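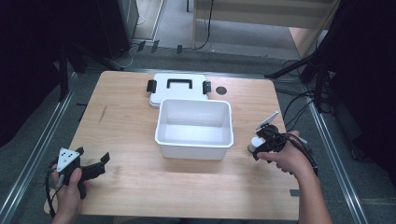
Arbeitsplatz mit weißer Aufbewahrungsbox und abgenommenem Deckel

Prusum sucht Teilnehmerinnen und Teilnehmer für eine Studie zum Ein- und Ausräumen von Haushaltsboxen

Die Arbeitsgruppe Alltagshandlungen am Institut Prusum untersucht, wie Menschen kleine Gegenstände in Behältern verstauen, wieder entnehmen und Behälter verschließen. Für die kommende Erhebungsphase werden erwachsene Personen gesucht, die an zwei Terminen einfache Aufgaben an einem Tisch ausführen. Vorkenntnisse sind nicht erforderlich.

Ihre Aufgaben
An jedem Termin bearbeiten Sie eine Folge kurzer Durchgänge. Sie legen Gegenstände in eine Kunststoffbox, setzen den Deckel auf, schließen die seitlichen Verschlüsse und stellen anschließend die Ausgangslage wieder her. Reihenfolge und Anordnung werden Ihnen vor jedem Durchgang mitgeteilt. Das Arbeitstempo bestimmen Sie selbst. Pausen sind vorgesehen und können jederzeit zusätzlich verlangt werden.

Voraussetzungen
Sie sind mindestens 18 Jahre alt und verfügen über ausreichende Deutschkenntnisse, um mündliche Anweisungen zu verstehen. Beide Hände und Arme sind ohne Beschwerden beweglich. Brillen und Kontaktlinsen sind kein Hindernis. Rechts- und Linkshänder werden gleichermaßen berücksichtigt. Personen, die bereits an der Vorstudie im September teilgenommen haben, können leider nicht erneut aufgenommen werden.

Bitte tragen Sie zum Termin Oberbekleidung mit kurzen oder hochschiebbaren Ärmeln und legen Sie Ringe und Armbanduhren vorher ab. Schließfächer stehen im Eingangsbereich zur Verfügung.

Ort und Vergütung
Die Termine finden im Haus Orellow, Raum 460, statt. Der Raum ist barrierefrei über den Aufzug im Nordflügel erreichbar. Nach Abschluss des zweiten Termins erhalten Sie eine Aufwandsentschädigung, deren Höhe Ihnen mit der Einladung schriftlich mitgeteilt wird. Bei vorzeitigem Abbruch wird die bis dahin geleistete Zeit anteilig vergütet. Fahrtkosten können nicht erstattet werden.

Freiwilligkeit und Datenschutz
Die Teilnahme ist freiwillig und kann ohne Angabe von Gründen beendet werden. Sämtliche Angaben werden unter einer Kennziffer gespeichert - eine Weitergabe von Namen oder Kontaktdaten an Dritte erfolgt nicht. Die Einwilligungserklärung geht Ihnen vorab zu und ist unterschrieben zum ersten Termin mitzubringen.

Anmeldung
Interessierte melden sich bitte bis zum 15.11.25 schriftlich oder telefonisch unter der Durchwahl 902 im Studiensekretariat bei Thu Thân. Anzugeben sind Name, Alter, Händigkeit und mögliche Zeiten. Fragen zum Ablauf beantwortet der Studienleiter Khôi Nông unter der Durchwahl 494.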